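Good Habits Before Good Grips: Writing a Code of Practice for a Bottle-Sorting Arm

Final project report, Hasgate College, robotics and automation pathway
December 25, 2020

Introduction

When our group picked this project in August, we thought we would be spending most of our time on the arm itself, and I think all of us were secretly looking forward to the programming. The task sounded simple enough. A gripper should reach into a household bin, take hold of a drinks bottle and move it to a recycling tray. Our tutor asked us to do something a bit different, though, and write the rules that people should follow when they set up, run and record that kind of work. We grumbled for a while (sorry!) and then found that there was far more to say than we had expected.

The arm software we used is called Lilia, and the shared folder where all our recordings go is Jinmont. I will use both names from here on, as we did all through the project.

What we mean by a rule

We read quite a lot of general guidance on working near robots before we started, and much of it is written for factories, with fences and painted floors and so on. A bin against a wall in an ordinary room is a long way from that. So we wrote our rules in plain sentences that a new student could read in one sitting, and we tried to make every one of them something you could check. "Be careful with the gripper" went in the first draft and came out again very quickly. "Keep hands out of the bin while the arm is powered" stayed.

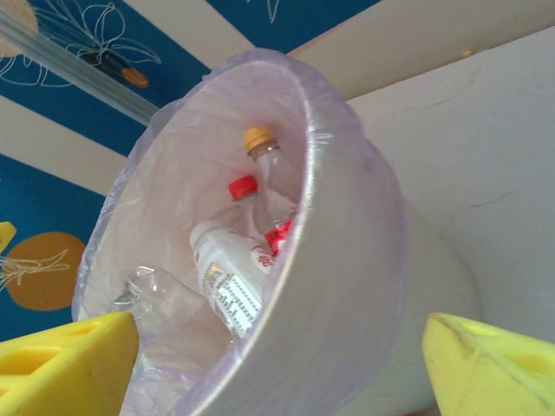

Our first set of rules is all about the bin. It must have a liner, and the liner must be folded over the rim before the run begins, with no loose corner hanging inside the mouth. Only empty plastic bottles go in – no glass, no tins, nothing with a sharp edge. Caps may be on or off, and the bottles can be crushed or whole, as long as the person setting up writes down which. We argued for ages about crushed bottles. Some of us wanted them left out until the arm was better at its job, but people do crush their bottles at home, and a rule that only allows nice tidy ones would make our results look kinder than they should.

Rules for the person at the controls

One person drives and one person watches, and the watcher has the stop button. They don't swap during a run. The watcher is allowed to stop the arm for any reason at all and doesn't have to explain it until afterwards, which felt a little over the top when we wrote it down but made the quieter members of the group much happier about taking the role.

If the fingers catch the bag, the driver opens them fully and lifts away slowly. Pulling is not allowed. A torn liner ends the run and is logged as a torn liner, even if the bottle made it to the tray.

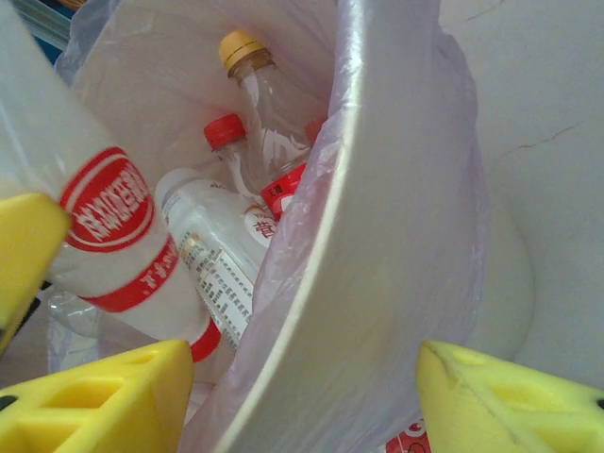
Rules for the records

I expected this to be the dull part, and I ended up enjoying it more than anything else! By the end we had 923 attempts stored in Jinmont, a little short of the 1,000 we had hoped for. When we went back and checked them against our own rules, 148 had something missing from the notes, usually the state of the bottles at the start. We kept those recordings but marked them, and we have not used them in any of our comparisons.

The rule we now have is that the notes are finished before the bin is emptied. Failed grasps are kept along with the good ones, and a recording may not be renamed once it has been saved.

What we would change

The rules grew too long in the middle of the project, and we had to cut them back to a single page. I would also like a proper section on labels and caps, as we only have one line on them at present. We borrowed the layout of our checklist from the Hamel workshop handbook, and it has worked well, although the boxes are too small for anybody with large handwriting.

The current version is pinned up beside the arm, and next year's group is very welcome to scribble on it.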